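나무 도마 오일 관리, 처음인데 어디서부터 해야 할까요?

주방/살림 > 도구 관리
조회 1,433 | 답변 3

질문

안녕하세요! 드디어 큰 나무 도마를 들였습니다. 플라스틱 도마만 쓰다가 바꿨더니 칼 닿는 소리부터 달라서 요즘 괜히 파를 더 썰고 있어요 ㅎㅎ

그런데 쓴 지 한 달쯤 되니까 표면이 좀 푸석해진 느낌입니다. 손으로 쓸어보면 까슬한 데가 있고, 물을 떨어뜨리면 예전처럼 방울지지 않고 금방 스며들어요. 검색해 보니 오일을 먹이라는데 글마다 말이 다 달라서 머리가 아픕니다. 어떤 분은 집에 있는 올리브유면 된다고 하시고 어떤 분은 절대 안 된다고 하시고...

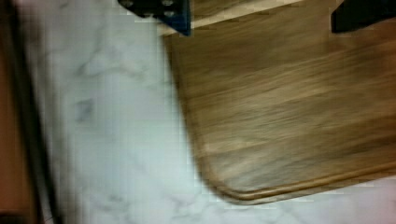

제가 궁금한 건 이렇습니다.

1. 식용유로 해도 되나요? 안 된다면 뭘 사야 하나요?
2. 얼마나 자주 해야 하나요? 저는 거의 매일 씁니다.
3. 양파랑 마늘 냄새가 밴 것 같은데 오일 바르기 전에 빼야 하나요?
4. 한쪽 면만 쓰는데 뒷면도 발라야 하나요?

참고로 수종은 잘 모르겠어요. 살 때 설명에는 그냥 원목이라고만 되어 있었습니다. 아시는 분들 도와주세요!

답변 1 (채택됨)

나무 도마의 세계에 오신 걸 환영합니다! 저도 도마 관리하는 재미에 푹 빠져서 이제는 친구네 집에 가면 도마부터 만져보는 사람이 됐어요. 질문 순서대로 적어볼게요.

먼저 식용유는 말리고 싶어요. 올리브유나 카놀라유처럼 마르지 않는 기름은 나무 속에서 산패해서 나중에 쩐내가 납니다. 저는 처음에 포도씨유를 발랐다가 여름에 도마에서 오래된 튀김집 냄새가 나서 사포로 다 밀어낸 적이 있어요. 식품용 미네랄 오일이 제일 무난합니다. 저는 Emness 도마 오일을 쓰다가 지금은 밀랍이 섞인 Varen 왁스로 마무리하는데, 향이 거의 없고 손에 닿는 느낌이 정말 좋아요. 꼭 이 제품들이 아니어도 식품용 표시만 확인하시면 됩니다.

주기는 날짜로 정하지 마시고 물방울로 보세요. 물을 몇 방울 떨어뜨려서 바로 스며들면 바를 때가 된 거예요. 매일 쓰시면 처음 몇 달은 한 달에 한 번 정도 하게 되실 텐데, 그 뒤로는 간격이 점점 길어집니다.

냄새는 먼저 빼세요! 굵은소금을 뿌리고 반으로 자른 레몬으로 문지른 다음 5분쯤 두었다가 헹구면 됩니다. 마늘 냄새는 한 번에 안 빠질 때도 있는데 두 번 하면 꽤 나아져요.

뒷면도 꼭 바르세요. 옆면도요. 한쪽만 오일을 먹으면 양쪽이 수분을 다르게 빨아들여서 휘기 쉽습니다. 제 첫 도마가 그렇게 휘어서 지금은 화분 받침이에요.

제가 하는 순서입니다.

1) 미지근한 물과 주방세제로 앞뒤를 씻고 마른 행주로 닦은 뒤 세워서 하룻밤 말립니다. 덜 마른 상태에서 바르면 얼룩이 져요.

2) 까슬한 부분은 고운 사포로 결을 따라 가볍게 밀고 가루를 닦아냅니다. 까슬하지 않으면 건너뛰셔도 돼요.

3) 도마를 조리대 한가운데 눕히고 옆면까지 손이 편하게 닿게 자리를 잡습니다.
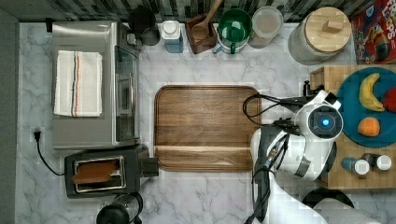

4) 오일을 넉넉히 붓고 천으로 펴 바릅니다. 칼자국이 많은 쪽이랑 양 끝의 마구리면은 유난히 잘 빨아들이니까 한 번 더요. 색이 진해지면서 결이 확 살아나는데 이 순간이 진짜 최고입니다!!

5) 30분 두었다가 뒤집어서 뒷면도 똑같이 바릅니다.

6) 세워서 하룻밤 두고, 아침에 남은 오일을 마른 천으로 닦아내면 끝입니다. 왁스를 쓰실 거면 이때 얇게 문지르세요.

아, 까먹을 뻔했는데 식기세척기는 절대 넣지 마세요. 햇볕에 바짝 말리는 것도 갈라지는 지름길입니다. 그늘에서 바람 통하게요!

답변 2

저는 호두 오일 씁니다. 이건 마르는 기름이라 쩐내 안 나요. 대신 완전히 굳는 데 며칠 걸리고, 견과류 알레르기 있는 식구나 손님이 있으면 쓰면 안 됩니다. 저는 Ondthorpe에서 나온 작은 병으로 샀는데 얇게 세 번 발랐더니 딱 좋았어요. 색도 예쁘게 올라옵니다 ㅎㅎ 기름 묻은 천은 뭉쳐서 버리지 마시고 물에 적셔서 버리세요. 마르면서 열이 나서 위험할 수 있대요.

답변 3

그냥 막 써도 돼요~ 저희 집 건 47년 됐는데 친정엄마가 오일 바르는 거 한 번도 못 봤어요. 쓰고 바로 씻어서 세워두는 게 제일입니다. 그래도 새 도마면 한번 발라줘서 나쁠 건 없죠!

댓글 (답변 1)

질문자: 와 이렇게 자세히 써주시다니 정말 감사합니다!! 오늘 저녁에 소금이랑 레몬부터 해볼게요. 혹시 오일 한 번 바를 때 양은 얼마나 드나요? 100ml짜리 작은 병이랑 큰 병 중에 고민 중이에요.

답변 1 작성자: 처음이면 생각보다 많이 먹어요. 그래도 작은 병이면 첫 회분은 충분하고요, 써보고 마음에 들면 그때 큰 병으로 가세요! 개봉한 건 뚜껑 꼭 닫아서 서늘한 데 두시고요.

질문자: 작은 병으로 주문했습니다! 사포는 몇 번짜리 쓰세요?

답변 1 작성자: 저는 220번으로 밀고 400번으로 마무리해요. 하나만 사신다면 220번이요.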